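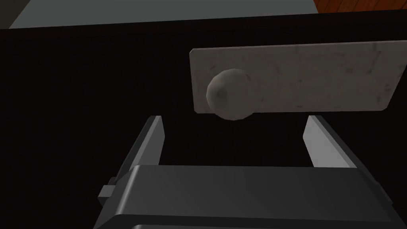
Estrella Solís

Chore judges wanted, Trasby and nearby

Flestard is looking for 52 people who open cupboards, put away groceries, stack shelves or wipe down counters as an ordinary part of their week, paid or unpaid. We want you to watch machines attempt the same work and tell us whether you'd accept the result. You don't need to know anything about robots. If you have built one, please apply for something else.

I have been reading claims about household robots for a good part of my working life and I still empty my own dishwasher. The usual evidence is a success rate. A drawer counts as open once it has moved far enough, a door counts as shut once the angle is small enough, and the person who chose those thresholds is often the person who wants the machine to pass. Stukusico, the simulation project we are reviewing, has given us a log of 2377 attempts at opening and closing things, each marked as a success or a failure by software. I'd like them marked again by people who would have to live with the drawer.

Much of the log is rendered, and rendered cupboards are polite. Their knobs don't come loose in your hand and there's no tea towel jammed behind the runner. I'm not against simulation, and a gripper that can't line itself up with a round knob on a screen has no business near my cutlery. But somebody has to say how far a good result there carries over to a flat in Contreras Street with one swollen door, and I'd sooner it wasn't the marketing department.

What you would do

You come in for 4 sessions, each 3 hours long with a proper break. In the first two you watch simulated attempts and mark them on a paper form: would you call this done, would you do it again yourself, would you let it try while you were out of the room. In the third you do some of the tasks yourself on our test cabinets, so we can compare your habits with the machine's. The last session is a group discussion, recorded for sound only.

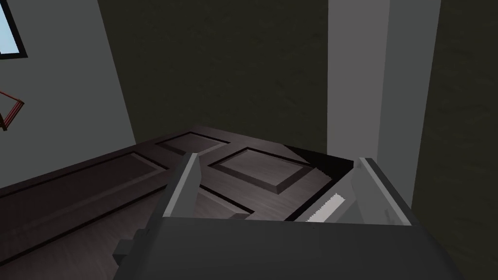

The panelled door in simulation, with the gripper open over its far edge.

Door tasks take up most of the second session. They are harder to judge than they look. Left slightly ajar may be fine for a linen cupboard and no good at all for a stockroom with a draught, and the software has no opinion on the difference. Write down yours, even if the person beside you disagrees.

Who we are after

Adults who do chores at home, and people from retail, cleaning, aged care, hospitality or warehousing. We are short of shop-floor workers and would particularly like to hear from anyone who has had a machine brought in to "help" and can describe what they did around it. People with limited grip or reach are very welcome; the cabinets can be set at different heights, and the third session can be done seated. You should be comfortable reading a form in English. Glasses are fine.

You can't take part if you or someone in your household works for Flestard or Stukusico, or is paid to sell automation of any kind.

Pay and practical matters

You are paid by the hour at our casual labour rate, breaks included, and bus fares are reimbursed. You're paid for every session you attend, whether or not you finish the series. Sessions run in September, with daytime and evening groups. Stukusico sees the marks without names attached and has no say in what we publish.

To apply, write a few lines to Guido Colombo at the Flestard office in Trasby. Tell him what chores you do, where you do them, which times suit and anything we should set up differently for you. No résumé, please. Guido replies to applications on Monday mornings. Questions about the method, including rude ones, can come to me.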